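Wollora opens its tabletop games room in Romport this July

I've wanted to write this one for months, so forgive me if I gabble a bit. Wollora, my small games workshop on Collier Street in Romport, is opening a proper playing room, and the doors open on Wednesday at 2 in the afternoon.

We make games for people who'd like something to do with their hands while they chat. Most of them need a big flat table, a cup, a ball and a bit of patience. Our first set, Hamdy, has 34 little challenges in it – some take seconds, and some have kept me at the table well past teatime! You lift, you balance, you pass things across, and you try very hard not to send the ball rolling off over the floor.

Entry is free for the first week, and after that it's pay what you like. Last year 208 of you came to our pop-up afternoons in the library, and the thing you asked for most (apart from biscuits) was more elbow room. So I've gone for large square tables with a smooth light grey top, with plenty of space to spread out, and dark brown wood-look floors that I'm hoping will forgive a dropped cup or two.

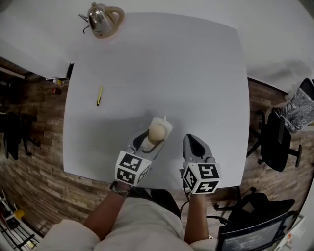 The kettle matters as well, by the way. I don't think anyone should have to play without a brew, and tea is included whether you stay ten minutes or the whole afternoon. Bring your own mug if you're fussy about mugs – I am.

We're printing 3000 copies of the Hamdy challenge booklet, and everyone who visits in July can take one home. Beginners are very welcome, and so are children who come with a grown-up. There's no need to book unless you're a group of more than eight, in which case please ring the workshop first so I can keep a table for you.

Press are welcome from noon on opening day. Come hungry for a game, and I'll put the kettle on.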